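パンかごって本当に要るのか、という話をします。長くなります。1/12

きっかけは、うちの食卓のかご。籐っぽい編み目で、四角くて、縁が三つ編みみたいにぐるっと巻いてあるやつ。引っ越し祝いにElisa Colomboからもらった。彼女は「パンがおいしく見えるから」と言っていた。見えるから、である。おいしくなるとは言っていない。2/12

かごを勧める人の言い分はだいたい決まっていて、通気性がいい、皮がパリッとしたまま、食卓が華やぐ。最後のは好みの問題なので放っておく。前の二つは、試せばわかるはずなのに試した人の話をあまり見ない。3/12

Redumwoodという雑貨屋の商品札には「編み目が呼吸し、パンを守ります」とあった。編み目は呼吸しない。穴が開いているだけです。穴から空気が通るなら、パンは乾く。守っているのか乾かしているのか、どっちなんだ。4/12

店の人に聞いたら「天然素材ならではですね」と言われた。札の裏には樹脂製と書いてあった。樹脂が悪いとは思わない。洗えるし、毛羽立たないし。ただ、天然素材の話をするなら天然素材の前でしてほしい。5/12

で、やってみた。Palumboのパン屋で同じ細長いパンを買ってきて、一本はかごの中、一本は紙袋、一本はテーブルに直置き。4月の台所、暖房なし。朝7時に並べて、夜にかじる。実験と呼ぶほどのものではない。6/12

結果。かごと直置きの違いが、私にはわからなかった。どちらも皮が硬くなって、中がややぱさつく。紙袋がいちばんまし。家族にも目をつぶって食べてもらったが、かごを当てた人はいなかった。母は三本とも「昨日のパン?」と言った。7/12

「布を敷かないとだめ」というご指摘をいただきました。Viola Caputoさん、ありがとうございます。でも布を敷いて、上からも布をかけたら、それはもう布の手柄では? かごは何をしているんですか。布を持ち上げているだけでは。8/12

掃除のことも書いておく。編み目にパンくずが入る。底の隙間から落ちる分もあるので、かごを持ち上げるとテーブルにくずが残っている。つまり、かごを拭いてからテーブルも拭く。直置きなら拭くのはテーブルだけ。皿なら皿を洗うだけ。9/12

逆さにして叩けばいい、と言われたのでやった。落ちるくずは落ちる。落ちないくずは落ちない。胡麻つきのパンを入れた日は特にひどくて、縁の編み込みに入った胡麻を爪楊枝で出した。夜の11時に何をしているのか。10/12

公平を期して、いいところも書く。軽い。何本かまとめて台所から食卓へ運ぶときは確かに楽で、これは皿より上だと思う。浅いから手を突っ込まなくても取れる。ただ、うちは普段一本しか買わない。一本なら手で運べる。台所から食卓まで三歩です。11/12

というわけで最近は、かごは出すけどパンは入れない、という一番意味のないところに落ち着いている。白いテーブルに飴色のかごがあると、まあ、悪くはない。Elisaの言うとおり、見た目の道具なんだと思う。そう言って売ってくれれば文句はなかった。12/12

12で終わるつもりだったけど、返信が思ったより来たので少しだけ足します。

Italo Grecoさんの「焼きたてを紙袋に入れると蒸れるから、冷めるまでかごに置く」は、今までで一番筋が通っていた。それなら用途がわかる。ただしそれは焼き網でもできる。うちには焼き網がある。焼き網は下からも空気が通るし、くずも挟まらない。

「高いかごなら違う」という意見も複数。Jadmontの手編みのを持っている人に、どう違うのか聞いたら「手編みなので」と返ってきた。循環している。値段の話をするなら、せめて同じパンで比べてからにしませんか。私は貸してもらえるなら並べます。

「じゃあ捨てれば」も来た。捨てません。もらいものだし、みかんなら転がらなくて便利。みかん入れとしての評価はかなり高い。最初からみかんかごと名乗ってほしい。

かごとパン、今のうちの距離感はこのくらい。

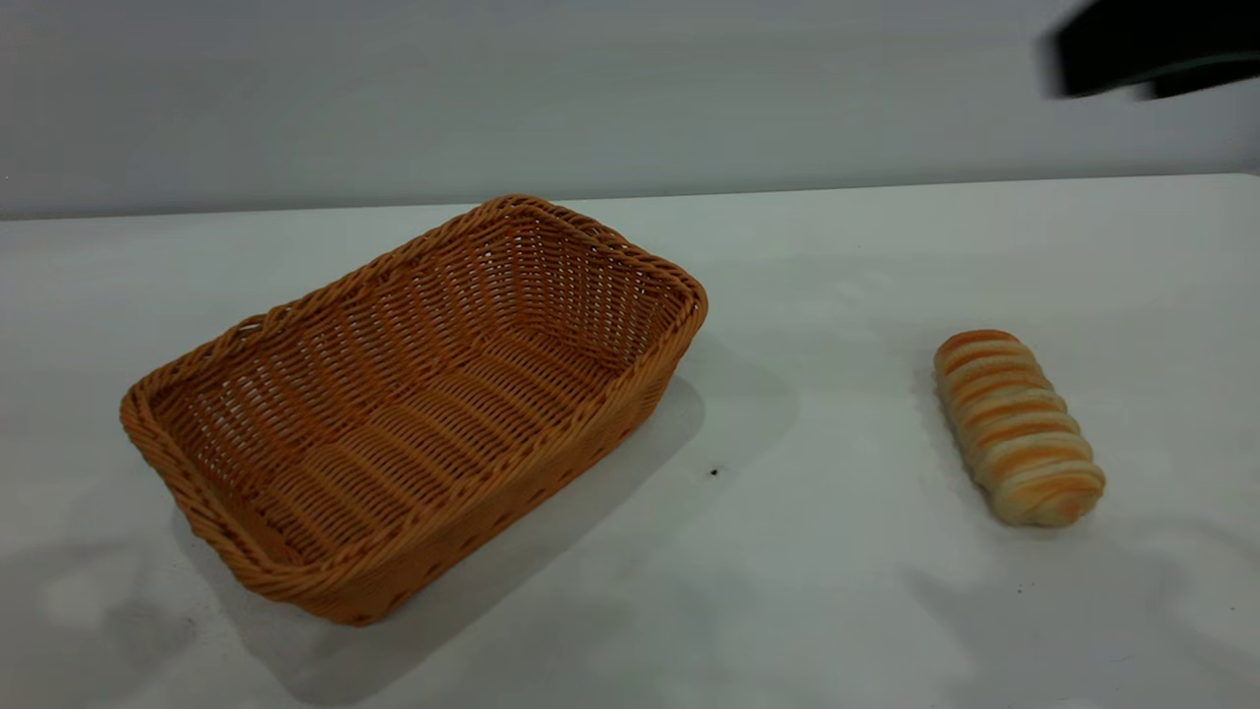 追記:よく来る質問

「冷凍すれば?」→ しています。切って包んで冷凍、食べるときに焼く。結局これが一番うまい。かごの出番はない。

「かごの洗い方は?」→ うちのは樹脂なのでぬるま湯とブラシ。本物の籐は濡らし方に気をつけたほうがいいらしいけど、持っていないので断言しません。

「どこのかご?」→ もらいものなので知りません。聞くと値段まで教えてくれそうで、聞いていない。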